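Nestside (robot kit)
From the Punton Reference of Household Machines

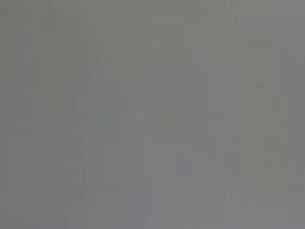
Vol. 3, p. 50

Nestside is a single-arm robot kit for household handling tasks, sold by the firm Kurketti. It consists of a jointed arm, a two-finger gripper, a wrist camera, a clamp-on base and a control box. The kit is sold to small workshops, teaching labs and private buyers who want to set up and train an arm in an ordinary room. It is supplied without a mobile platform.

Design

The arm has six joints, each driven by a geared electric motor with its own position sensor. Cabling for the gripper and the camera runs inside the links as far as the last joint and leaves through a slot in the wrist cover. The base clamps to a table or shelf edge, or bolts to a wall plate that is sold separately.

The wrist camera is fixed-focus and points along the line of approach. At working distance it gives a usable picture of the object to be grasped. Very close to a flat surface, focus is lost and the view becomes an almost even field of gray with faint streaks, in which edges and lettering can't be read. The control software scores each picture for sharpness and marks low-scoring ones, so that the owner can keep them or leave them out of a training set. A second camera, mounted apart from the arm, can be connected to the control box but isn't included.

Operation

Tasks are taught by demonstration. The operator moves a hand controller, the arm follows, and the control box stores joint positions, gripper opening and camera pictures on a common clock. The manual recommends 50 demonstrations for a simple pick-and-place task and more where the objects vary in shape. Training is carried out on the owner's computer or through a paid service run by Kurketti.

In playback the arm runs at reduced speed by default. A stop button on the control box cuts motor power, and the joints are held by brakes. Contact is judged from motor current — there is no force sensor at the wrist — and light contact with a soft object may go unregistered.

Versions

The first version used a gripper with flat metal fingers. The second, designed with the parts supplier Nomura, has replaceable rubber pads and a wider opening. The two grippers share a mounting plate, but the older control box needs a software update before it will accept the newer one. A kit without the hand controller is offered to owners who already have one.

Reception

In a review for the Punton bulletin, Renata Ibarra judged the arm easy to assemble and found the recording software stable over some 2,000 stored demonstrations. She criticized the fixed-focus camera, writing that the last part of each approach was "recorded but not seen," and advised buyers to add the second camera from the start. She also noted that the clamp left marks on softwood shelves. Kurketti has since added a felt insert to the clamp. The camera is unchanged.

See also: Gripper; Teaching by demonstration; Wrist camera

Entry last revised Thursday, May 21, 2026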